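Zomesden Recipe Cards, release 2

Plain-text transcriptions of 1,497 handwritten recipe cards from the Zomesden church hall sale, typed up by people who mostly wanted the cake ones. One row per card. Misspellings are kept, including four different attempts at "zucchini."

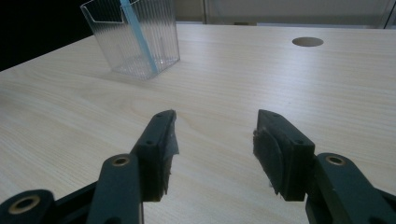 ## Fields

- `card_id` -- a number written on the back in pencil, by me
- `title` -- as written, even when the title is "Good One"
- `body` -- ingredients and method, line breaks kept
- `hand` -- initials of whoever we think wrote it
- `stains` -- yes or no. Strongly linked to recipes worth making.

## Known problems

Oven settings are a mess. "Hot" and "hotter than that" both appear, and we left them alone. 76 cards have no title at all; Irén Dobos guessed at them in release 1, and her guesses have been removed after a long phone call.

Quantities in `body` are not standardized. A "cup" may be a measuring cup or the blue one. Wiebke Schwerdtfeger wrote a script to convert everything to grams, and it works nicely on any card that never says "enough."

The `hand` field is shaky for anything before the Barkotano cards, where two sisters shared a pen and, by the look of it, a grudge.

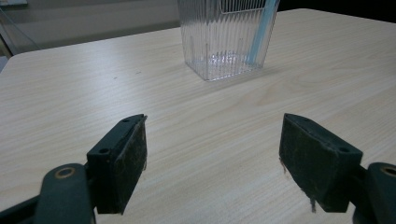 *Clear ribbed plastic container on a light wooden tabletop.*

## Use

Free for any purpose. If you cook from it, start with the soups. Corrections go to Mariann Borbély, who reads them in June.

## Changes since release 1

- Duplicate dumplings merged
- `stains` added
- Card 2 restored, with the lard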